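From: Orsolya Magyar
To: allotment-kitchen list
Date: 7 November 2025
Subject: Re: [allotment-kitchen] Quinces, jars and the cloudy jelly question

Thanakorn Siriwan wrote:

> Hello all,
>
> I've got a carrier bag of quinces from the tree by the Ulmont Road gate
> and no real idea what I'm doing. I had a go at jelly last weekend and
> it's come out cloudy and a bit like pond water, though it tastes lovely.
> It did set, just. Questions: do I need to peel them? Is it the bag, or me?
> And does anyone have a way of keeping jars hot that doesn't involve
> burning myself on the oven shelf?
>
> Also my mother-in-law swears by quince paste but says it takes a whole
> day. Does it?
>
> Thanakorn

Hello Thanakorn, and hello everyone else who has gone quiet since the marrow argument,

First of all, cloudy jelly is still jelly, and if it tastes lovely then you've done the hard part. Put it on toast in a dim room. Mine was cloudy for years. I used to give it away in the darkest jars I could find.

It's almost certainly squeezing. Did you squeeze the bag? I bet you squeezed the bag. Everyone does, it hangs there dripping so slowly and you know there's another half a cupful in it, and your hand just sort of goes out by itself. Leave it overnight, go to bed, shut the kitchen door if you have to. The pulp that's left isn't wasted either, but I'll get to that.

No, don't peel them for jelly. Rub the grey fluff off under the tap (an old tea towel does it better than your fingers), cut them into rough chunks, cores and pips and all, cover with water and simmer until they go soft enough to mash against the side of the pan. That can take ages with quinces and it depends how ripe they are. Mine off the Yang variety -- that's what the old label on the tree says, I've never met another one -- take nearly twice as long as the ones by your gate. Cut them with a big knife and a folded cloth under the board, please. They are like cutting up a door.

Then drip, then measure the juice, then sugar. I use a bit less than a pound to the pint and the juice of a lemon. Warm the juice before the sugar goes in and don't let it boil till you've stirred and can't feel any grit on the bottom. After that, a proper fast boil and don't keep poking at it. I stop when the thermometer says 104 or when a blob on a cold saucer wrinkles, and if the two disagree I believe the saucer.

As for jars, I gave up on the oven shelf altogether. I wash them by the sink in very hot water, stand them upside down to drain and then put them right way up on a baking tray, and the whole tray goes in the oven on low. You only have to lift one thing out instead of a dozen. Katalin Kelemen does hers in the dishwasher and times it to finish as the jelly's ready, which I admire but have never once managed.

While I'm on sinks, I've come round to having a rack that sits down inside the sink and not up on the side. I used to have one of those big two-storey affairs on the worktop and it took up all the space I needed for the jars. 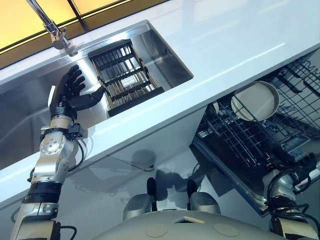
A deep steel sink with the rack down in it, on the right

You do want a deep sink for it, otherwise the rack perches and the jam pan won't go in beside it. My old enamel one was hopeless for that. If anyone is redoing their kitchen and wants an opinion they didn't ask for, go deep, and never mind the half-bowl with the little plughole. I have had the half-bowl. It's for collecting teaspoons.

Now, the paste. Your mother-in-law is right that it takes a day but it isn't a day of work, it's mostly a day of being in the house. This is where your leftover pulp comes in. Push it through a sieve (or a mouli, if you have one, and if you don't, Blažena Kováčik has two and will lend you one if you promise to bring it back with ALL its discs). Weigh what comes through, put the same weight of sugar with it, and cook it very gently in your heaviest pan. It'll be pinkish beige and disappointing for the first hour. Then it starts to go orange and then a sort of brick red, and it spits, and I do mean spits. Long sleeves, long spoon. You know it's done when you can draw the spoon across the bottom and the gap stays open long enough to have a look at it.

Pour it into a tin lined with baking paper. I use the old Sovell biscuit tin, the flat one, but any shallow thing will do. Then dry it out somewhere just warm. I leave mine in the airing cupboard for 2 days, turning it over once, and then cut it up and wrap it. It keeps until April easily, and I've eaten it later than that with no ill effects, though I wouldn't put that on a poster.

One warning. Paste made from jelly pulp is a bit paler in flavour than paste made from the whole fruit, as you've already let a lot of it drip away into the jelly. I don't mind that with a strong cheese. If you have enough quinces to do both properly then do both properly, and you're a luckier woman than I am, or man, in your case.

On quantities, since Orsolya Csizmadia asked me at the gate (yes, the other Orsolya, please do check which of us you're replying to, I got her seed order again last month): last year I made 32 jars of jelly off the one tree, small jars, the sort that mustard comes in. This year it'll be some 25, because the wind had a lot of them down before they were ready. The windfalls are fine if you cut the brown out and use them the same day. They don't keep once they're bruised and they'll take the rest of the bowl with them.

Oh, and lids. The cheap lids I got from the Troleo stall in the market were the wrong thread and I didn't find out till the jelly was in the jars. I've a bag of them if anyone has jars they fit. Please try one before you take the lot!

Thanakorn, if you want to bring your bag of quinces round one evening we could do them together in my big pan. It holds a lot more than one carrier bag and I've still got a bowlful to get through myself. Bring an apron and any jars you've got, and don't bother washing them first, I'll only do it again.

Does anyone want medlars, by the way? They're in a crate behind my shed and going nicely rotten. Help yourselves but leave the crate.

Orsolya M.
(plot 102, the one with the blue water butt)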